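홈 | 공지 | 회의록 | 자료실 | 문의

탁상 작업 로봇 운용 기준 검토 회의록

일자: 1/16/24
안건: 양손형 로봇 작업 기준안(Wavville 작업장 적용분)
참석: 운용팀, 안전 담당, Butard 측, Tritden 측

1. 기준안 개요
Butard 측이 초안을 설명함. 총 16개 조항이며, 상자 개봉과 내용물 정리처럼 탁상에서 하는 작업을 대상으로 함. 안전 담당은 조항의 거의 절반이 "적절히", "충분히" 같은 표현에 기대고 있어 현장에서 위반 여부를 가릴 수 없다고 지적함. Butard 측은 해설서로 보완하겠다고 답함. 해설서 제출 시기를 물었으나 확답 없음.

2. 속도 제한
초안은 사람이 작업대 옆에 있을 때 팔 속도를 정격의 80% 이하로 두도록 함. 운용팀에서 이 수치의 근거를 요청함. Tritden 측은 다른 작업장에서 쓰던 값이라고 설명하였으나, 그 작업장의 로봇 기종과 작업대 높이는 확인되지 않음. 남의 값을 옮겨 적은 것을 기준이라 부르기 어렵다는 의견이 나왔고, 반대 의견은 없었음. 수치는 삭제하고 측정 후 다시 정하기로 함.

3. 작업 전 점검표
초안의 점검표는 서명란만 3개임. 서명이 늘어난다고 점검이 되느냐는 질문이 있었음. Cho 양식도 검토하였으나 역시 확인 항목보다 결재 칸이 많음. 운용팀은 작업대 위 잔여물, 손가락 관절부 상태, 비상정지 반응을 실제로 확인하고 결과를 적는 칸을 요구함. Butard 측은 양식이 길어진다며 난색을 보였으나 서명란을 줄이면 한 장에 들어간다는 점에 동의함.

4. 상자 취급 조항
초안 제9조는 "상자는 안정된 상태로 둔다"가 전부임. 안전 담당은 열린 날개를 어느 쪽으로 펼쳐 둘지, 손이 접근할 때 날개에 걸리면 멈출지 계속할지가 빠져 있다고 함.
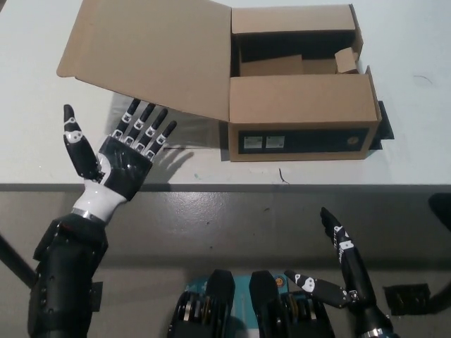 Tritden 측은 로봇이 알아서 피해 간다고 주장함. 걸림 시험 기록을 요청하자 시연은 여러 차례 했으나 기록은 남기지 않았다고 함. 기록 없는 시연은 근거로 인정하지 않기로 함. 조항에는 걸림이 감지되면 양손을 모두 멈춘다는 문구를 넣고, 재가동은 사람이 확인한 뒤에만 하는 것으로 수정함.

5. 결정 및 후속 조치
- 제9조는 수정안으로 대체. 문안은 안전 담당이 작성.
- 속도 수치는 보류. 측정은 운용팀, 자료 제공은 Tritden.
- 점검표 서명란은 2개로 축소.
- 시행은 9월로 제안되었으나 해설서를 받기 전에는 확정하지 않음.

Butard 측이 "업계 모범 사례 준수"라는 문구를 표지에 넣자고 제안함. 어느 업계의 어떤 사례인지 출처를 붙이는 조건으로 다음 회의에서 다시 논의함.

댓글 2 | 공유 3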